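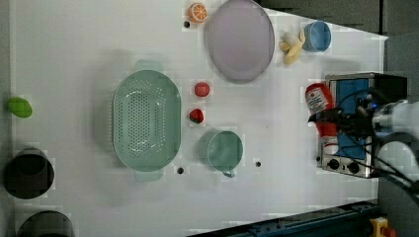 Community News

Toy kitchen sets available to borrow from July

The Gillitz Toy Library has added play kitchen sets to its lending collection. Items include a mint-green colander with a matching cup, a lavender-grey plate, a small silver stove with a blue top, and toy food such as a banana, a strawberry and half an orange.

Members may borrow 14 sets in all, each for up to 39 days. Serena Ruggiero, who manages the collection, said that families had requested more pretend-play items. The library now holds 765 toys. Requests should be made at the Vundow Road desk before 4 pm.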